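Print this page | E-mail this page

Our afternoon at the Koledent open day

Well, what a lovely turnout we had on July 25, 2022, when Koledent opened its workshop doors and 52 of us squeezed in for a good look round! We were all very taken with the pair of robot arms, with wires in a green tray between them - I could have stayed there till teatime. The staff answered every question kindly, even mine (and I had plenty).
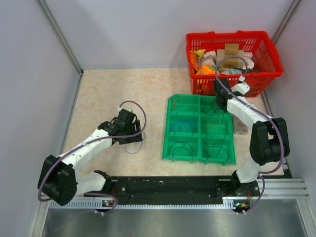
Next visit

We are off to Darnis in February, and places are limited to 50, so do put your name down early.

Contact us | Copyright Rekton Newsletter | Back to top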